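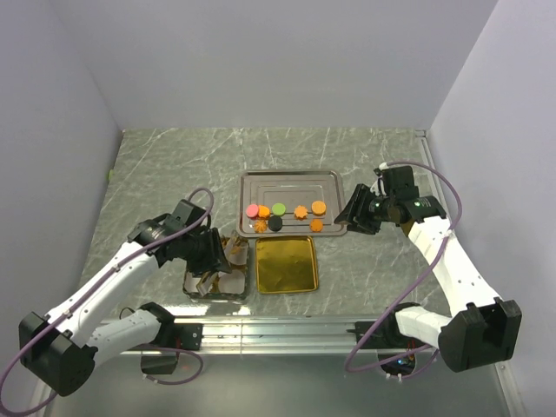 Flokent is hiring two tray arrangers for the summer, and we're excited to meet people who love small, careful handwork with food. Our kitchen packs cold lunch boxes and party trays for offices, weddings and family picnics all over Forsyth, and the part our customers talk about most is how things look when the lid comes off. Color does a lot of that work. A pink round right up beside a bright orange one, a light green disc near a flower-edged orange piece, plenty of bare silver tray above them: moving little flat shapes like those until the spacing feels right is a good slice of what you'd be doing with us. If you've ever rearranged a cheese plate at somebody else's party, please keep reading!

## What the work is like

You'll start by learning our layouts. Each menu has its own card that shows which pieces go in which tray, which colors sit next to each other and where we leave room for the dips. The cards are a starting point, and we love it when an arranger comes to us with a better idea. The Murkard tray (our biggest seller, named after the street we used to be on) was redesigned last year by a summer hire who thought the darker pieces were getting lost in one corner. She was right, and we still make it her way.

On a normal shift you will:

- cut and trim vegetables and garnishes into rounds, ridged slices and flower shapes
- lay out trays and boxes from the layout cards
- bag greens, check labels and close boxes for pickup
- wash, dry and stack trays
- wipe down your station and restock it for the next person

Shifts are five hours long, mornings only, and everyone gets a real break with lunch from the kitchen. July is our busiest month. Last July we sent out nearly 617 party trays on top of the regular boxes, so we'd like both new people settled in well before then.

## Who we'd love to hear from

You don't need restaurant experience. We've had great arrangers come from flower shops, school cafeterias, a bakery and a quilting store. A steady hand helps, and so does a bit of patience on days when a customer changes the order twice before breakfast. You should be comfortable standing for most of a shift and working in a cool room. Bring a sweater, seriously.

You'll need a food handler card by your first day. If you don't have one, we'll pay for the class and for the time you spend taking it.
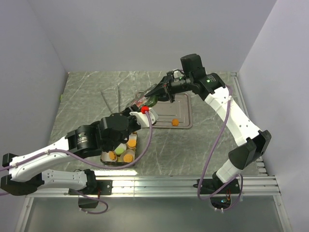

**Do I have to bring my own knives and tools?**

Everything you need is at your station, including knives, cutters, tweezers, gloves and aprons. You're welcome to bring a favorite knife if it's in good shape, and we'll sharpen it along with ours.

**Is there a chance to stay on after the summer?**

Sometimes, and we'll tell you early if there's a spot. Fall orders are steadier and smaller, and the people who already know the layouts hear about openings first.

**What if I'm left-handed?**

Come on over. We set up stations for whichever hand you use, and the tray cards work the same both ways.

## The tryout

We skip the long interview. If your note sounds like a good match, we'll invite you to a paid tryout of 30 minutes. You'll get a tray, a bowl of cut pieces and one layout card to follow, and then a second tray to fill any way you like. Speed doesn't matter that day. We want to see how you handle the food, how you keep your space and what you do with a color that doesn't seem to fit anywhere. You'll meet the rest of the morning crew too, and you can ask them anything.

Afterward you take your second tray home to eat.

## How to apply

Write a short note to Shona MacAulay, our kitchen lead, and drop it at the pickup window or send it through the contact form on our site. Tell her which mornings you can work, when you could start and one thing you've made or arranged that you were proud of. It can be a salad, a bookshelf, a window box, whatever comes to mind. Photos are fun but you don't have to send any.

Shona reads every note herself and will get back to you either way.

Posted Apr 7, 2024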